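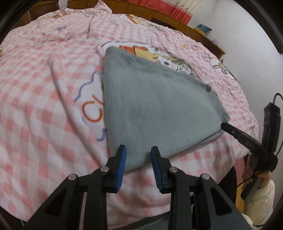
생활 게시판 > 빨래·세탁

제목: 면 침대 커버가 한 번 빨고 나서 줄었습니다. 다시 늘릴 수 있습니까?

글쓴이: golshifteh_m
작성일: 2024년 8월 19일

안녕하세요. 골시프테 모하마디라고 합니다. 한국어를 배우는 중이라서 틀린 표현이 있으면 알려 주시기 바랍니다.

이번 여름에 이사를 하고 체크무늬 면 커버를 샀습니다. 상표는 Huden입니다. 라벨에는 면 100퍼센트라고 써 있습니다. 저는 처음 세탁할 때 60도로 돌렸고, 그 후에 건조기에 넣었습니다. 꺼내 보니까 길이가 짧아졌습니다. 매트리스 발 쪽이 이제 덮이지 않습니다. 폭은 별로 변하지 않은 것 같습니다.

제가 궁금한 것은 다음과 같습니다. 줄어든 면을 다시 늘리는 방법이 정말 있습니까? 인터넷에서 린스 물에 담그라는 글을 읽었는데, 머리에 쓰는 린스를 말하는 것이 맞습니까? 그리고 왜 길이만 줄고 폭은 그대로입니까?

댓글

물빨래조아
린스 맞아요 ㅎㅎ 미지근한 물에 풀어서 삼십 분쯤 담갔다가 살살 당기면서 말리면 돼요. 저는 티셔츠를 그렇게 살렸어요. 커버도 될 것 같은데요?

brovent_user
티셔츠는 니트 조직이라서 당기면 늘어나는 거고, 침대 커버는 보통 직물이라 얘기가 다릅니다. 린스는 미끄럽게 해 줄 뿐이에요. 괜히 헹구느라 물만 씁니다.

물빨래조아
해 보고 하시는 말씀이세요? 저희 엄마는 이불 홑청도 그렇게 하셨어요.

brovent_user
홑청은 풀 먹이고 둘이 잡아당겨서 펴는 거죠. 린스 때문이 아니라 당겨서 펴진 겁니다.

golshifteh_m
두 분 모두 답변해 주셔서 감사합니다. "홑청"이라는 단어를 사전에서 찾았습니다. 이불의 겉을 싸는 한 겹의 천이라고 이해했습니다. "풀 먹이다"는 아직 잘 모르겠습니다. 풀이 음식입니까?

세모네모
쌀풀이나 밀가루풀 같은 걸 묽게 해서 천에 입히는 거예요. 마르면 빳빳해져요. 먹는다는 표현을 쓰지만 천이 먹는 거예요.

golshifteh_m
이제 알겠습니다. 재미있는 표현입니다. 공책에 적었습니다.

Xolani_N
저도 외국 사람입니다. 이름은 콜라니 나이두입니다. 전에 원단 가게에서 일한 적이 있어서 길이 문제에 대하여 조금 쓰겠습니다. 천을 짤 때 세로 방향의 실, 즉 날실을 팽팽하게 당긴 상태로 짭니다. 그래서 처음 물에 들어가면 그 실이 풀리면서 길이가 많이 줄어들 수 있습니다. 씨실은 덜 당겨져 있으므로 폭은 적게 변하는 경우가 많습니다. 물론 제품마다 다릅니다.

늘리고 싶으시면 완전히 마르기 전에 세로 방향으로 당기면서 다림질을 하십시오. 처음 크기로 다 돌아오지는 않습니다. 저의 경우에는 2센티미터 정도 돌아왔습니다.

brovent_user
이 댓글이 맞습니다. 체크무늬면 당길 때 줄이 삐뚤어지지 않는지 보면서 하세요. 한쪽만 당기면 네모가 마름모 됩니다.

세모네모
그런데 60도가 그렇게 높은 건가요? 저는 침구는 늘 60도로 빨아요. 진드기 때문에요. 줄어든 건 건조기 탓이 더 클 것 같은데요.

물빨래조아
저도 건조기에 한 표요. Nirka 커버 쓸 때 60도로 몇 년을 빨았는데 멀쩡했고, 건조기 산 다음부터 줄었어요 ㅠㅠ

Xolani_N
저는 두 가지가 다 영향이 있다고 생각합니다. 첫 세탁은 40도로 하고 자연 건조를 하는 것이 안전합니다. 그리고 커버를 살 때 매트리스보다 여유가 있는 것으로 고르시면 좋습니다. "방축 가공"이라고 써 있는 제품은 덜 줄어듭니다.

golshifteh_m
라벨을 다시 읽었습니다. 40도 이하라고 그림으로 표시되어 있었습니다. 대야 안에 숫자가 있는 그림인데, 저는 그것을 자세히 보지 않았습니다. 건조기 그림에는 점이 하나 있습니다. 이것은 낮은 온도라는 뜻이 맞습니까?

세모네모
네, 점 하나면 저온이에요. 점 2개면 보통 온도고요.

golshifteh_m
감사합니다. 저는 제일 강한 코스로 돌렸습니다. 그러면 제 잘못이 큽니다.

물빨래조아
다들 한 번씩은 그래요~ 린스도 그냥 한번 해 보세요. 손해 볼 건 없잖아요.

brovent_user
헹굼을 덜 하면 천에 남습니다. 수건이면 흡수도 나빠져요. 저는 계속 반대입니다.

golshifteh_m
어제 다림질을 해 보았습니다. 커버를 적시고, 탈수만 짧게 하고, 친구와 같이 양쪽 끝을 잡아서 당겼습니다. 그 다음에 세로 방향으로 다렸습니다. 조금 길어졌지만 발 쪽은 아직도 모자랍니다. 린스는 사용하지 않았습니다. 물빨래조아 님께는 죄송합니다.

모자라는 부분에 다른 천을 이어서 붙이는 것도 생각하고 있습니다. Ngubane 시장에 체크 원단을 파는 가게가 있다고 들었습니다. 새 원단을 이을 때에는 그 원단도 먼저 빨아야 합니까?

Xolani_N
네, 반드시 먼저 빨고 말린 다음에 재단하십시오. 그렇게 하지 않으면 다음 세탁에서 이은 부분이 울게 됩니다.

golshifteh_m
"울다"에 그런 뜻도 있습니까? 이것도 공책에 적겠습니다.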